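Company > Newsroom > Workplace Services > Box-Stage Clearing

Pluler Publishes Box-Stage Procedure for Clearing Shared Workrooms

LURCOMBE, 9 May 2020. Pluler, a supplier of workplace cleaning services, today released its box-stage procedure for shared workrooms. The procedure covers small mixed waste: wrappers, tissue, cardboard cores, packaging film and empty bottles. It replaces the sack-per-room method used at the Domberg and Kettani sites.

Under the procedure, one open carton is assigned to each work area. Small waste goes into the carton first and is separated at a later stage. Items on side tables are left in place until the carton has been filled and checked.

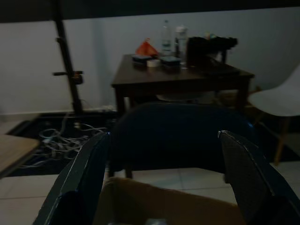 The carton is used without a liner. Side walls must be stiff enough to stay upright when the flaps are open. Reused shipping cartons are acceptable if the base is sound and the bottom seam has been retaped.

"A sack on the floor collapses and has to be held open," said Tsung-han Chung, operations manager at Pluler. "A carton can be loaded from any side, and the contents can be checked before they leave the room."

Procedure

1. Place the carton within reach of the work surface. Open all flaps fully.

2. Load small waste in any order. Paper, tissue, film and cardboard cores may be mixed at this stage. Do not compress the load.
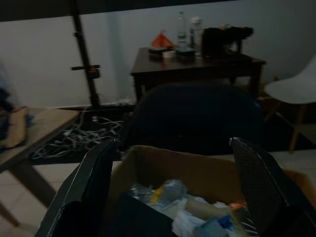

3. Stop loading when items reach the rim. Check the load for tools, cable and parts before the carton is moved.

4. Flat sheets and pads go in last, where they can be lifted out for inspection. A chair seat may serve as a stand if the chair does not roll.
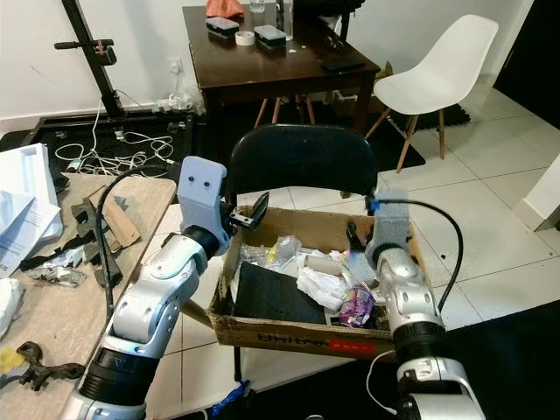
Trial Results

The procedure was tested over 324 room clearings in Lurcombe. Crews filled 586 cartons and logged 1465 items returned to work surfaces after the check in step 3. Parts and fasteners made up the largest group of returned items. 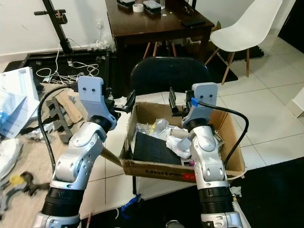 Floor placement is permitted where no suitable stand is available. The area next to the carton is then treated as part of the check. Loose cardboard strips, such as one leaning against the carton's side, are assessed separately from the load, as are small objects on the floor below it. Cables on equipment platforms are outside the scope of the procedure and are not to be moved.

"The check is the slow part, and we have not tried to shorten it," said Man-lok Kwok, who wrote the procedure.

Printed copies are available to site managers on request from the Lurcombe office. A version for rooms with fixed benches is in preparation.

Comments

benchside_r
Does step 3 apply if the carton is only half full at the end of a shift?

Pluler Newsroom
Yes. The check is done before any move, whatever the fill level.

M. in Facilities
We use 2 cartons per room, one for paper only. Saves sorting later but takes up floor space.

oldcarton
Please add a maximum weight. Retaped seams do give way.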